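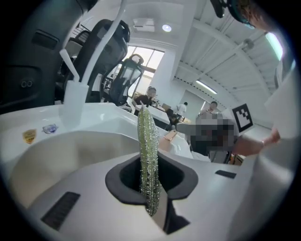 A green, bumpy, elongated object resembling a bitter melon, standing upright.

Dimwood Schoolhouse

Dimwood Schoolhouse is a stone school building in Clarkdale, a small town on the Treltine River in Canada. The first school on the site opened in 1808 in a log cabin, and the limestone building that replaced it is still in use for teaching. It is a much-loved local landmark, known for its tall south windows, its lopsided bell tower and a remarkable set of handwritten attendance registers.

The schoolhouse is owned by the Town of Clarkdale and shared by a rural learning program, the local history society and a Saturday-style hobby club that meets in the evenings. It is often called the Stone School, a name that also turns up on older maps and on the bridge downstream.

History

Log school

Families along the Treltine built the first school out of cedar logs on a rise above the flood line. It had a dirt floor for its first few winters and a single stove, and parents paid part of the teacher's wages in firewood. Classes ran only when the roads were passable and the harvest was in. Very little survives from this period, though the town does hold a wonderful slate with a child's sums still scratched into one corner.

The log building was used for church services, dances and at least one trial. When the roof began to sag, the families voted to replace it, then spent several years arguing over where the new one should go. The rise won out over a lot beside the mill, mainly on account of the noise.

Stone building

The present schoolhouse was built of limestone from the Dimwood quarry, which gave the school its name. The stone is a warm grey, flecked with small fossils, and children have been rubbing the best ones smooth for generations. Three of the finest sit at shoulder height beside the girls' entrance.

The school began as a single large room. A dividing wall was added as the town grew, and a rear wing followed with a cloakroom, a library and indoor washrooms. At its busiest the school taught up to 70 pupils in two classrooms, with the youngest seated nearest the stove.

Closure and return to use

When a larger school opened in the centre of Clarkdale, the remaining pupils moved across and the schoolhouse was left empty. The town first planned to sell the land. A proposal for a parking lot was put forward, and residents responded with a petition carrying 800 signatures, a huge number for a place of Clarkdale's size.

Council withdrew the sale in December of that year and placed the building on the municipal heritage register. It then stood unheated for some time while grants were sought. The rural learning program moved into the front classroom once the roof had been repaired, and the sound of the bell on its first morning back is still talked about in town.

Architecture

The schoolhouse has a plain rectangular main block under a steep gable roof, with a lower wing behind. The walls are coursed rubble with dressed stone at the corners and around the openings. Separate entrances for boys and girls survive on the east and west sides, each with its original carved lintel.

The windows are the great joy of the building. There are nine on the south side, set high so that daylight reaches the far wall without tempting anyone to stare out at the river. Much of the old glass is still in place, and on bright days it throws slow ripples across the floorboards.

The bell tower leans slightly to the east. Engineers have looked at it several times and found it sound – the lean seems to date from its construction, when one post was cut short. During the last repairs the builders kept the tilt and simply strengthened the frame under it.

Inside, the front classroom has its painted tongue-and-groove ceiling, a raised teacher's platform and a long blackboard of real slate. The rear classroom was altered more heavily and now has modern lighting, a ramped entry and movable desks.

Petrenko Room

The former library is known as the Petrenko Room, after the family that donated its oak shelving. It houses the attendance registers, a complete run of school photographs from the stone building's later years, and a card index of former pupils. The registers are a treasure for family historians. Teachers used the margins to note the weather, the state of the road and the reasons given for absence, among them lambing, measles, a lost boot and "gone to see the train".

The room is open by appointment. Most of the registers have been scanned, and copies can be read at the Clarkdale public library.

Current use

The rural learning program offers small classes to secondary students who do better outside a large school. Lessons cover the regular provincial subjects along with practical work in carpentry, cooking and river study. Students share the care of the grounds and ring the bell at the start of each day, a job that is keenly fought over.

Visitors are welcome on open days, when the history society leads tours and sets up a lesson at the old desks, complete with dip pens. Ink stains are common.

Conservation

Recent work has focused on repointing the north wall with lime mortar and easing the sash windows, several of which had been painted shut. Drainage on the uphill side remains a concern, as spring melt collects against the foundation. A new gravel trench has been approved, with the work to be done outside class time.

See also
Clarkdale
Dimwood quarry
Treltine River
One-room schools

This page was last edited on 20 May 2026.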